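The long way to Idley

Saturday, 5 a.m., and the bakery in Idley already has its lights on. No sign out front. You find it by the smell, or you drive past it twice like I did.

Ulises Nina bought the place with 300 dollars in the bank and a loan he still doesn't like talking about. Town of 3000 people, one pub, a servo, a footy oval. The last baker had left and everyone was getting their bread off the truck from Correa. Sliced white, mostly. Fine for toast.

"People said sourdough, out here, you're mad," he says, flour up to the elbow. "Then they came back for another loaf."

He does 18 kinds now, which is too many and he knows it. The rye goes first. Then the fruit loaf, then the cheese rolls the school kids get on there way to the bus.
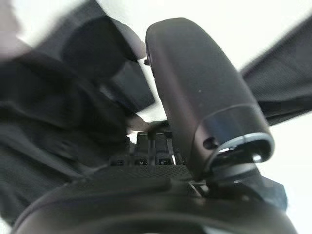 Dark grey, with a polished silver band near the base.

The flour is the real story. Most of it comes from Vamis, a family mill an hour up the road, stone ground, never quite the same colour two bags running. Nina rings them every week to argue about it. Too coarse, too thirsty, whatever. Then orders the same again. A dry year changes everything, he reckons. Dough goes tight, needs more water, needs longer. You can't work it off a chart.

By 7 there's a queue to the post office. Utes parked all over the place. A bloke in his socks, no one bothered. Someone's dog gets the heel of a baguette and goes to sleep accross the doorway, so everybody steps over.

Is it making money? A bit. More in May, when the caravans come through. He's been asked to open a second shop in Sokby and has said no, then maybe, then no again. Would mean hiring. Would mean sleeping even less.

I bought a rye and a bun for the drive. The bun didn't make it to the highway.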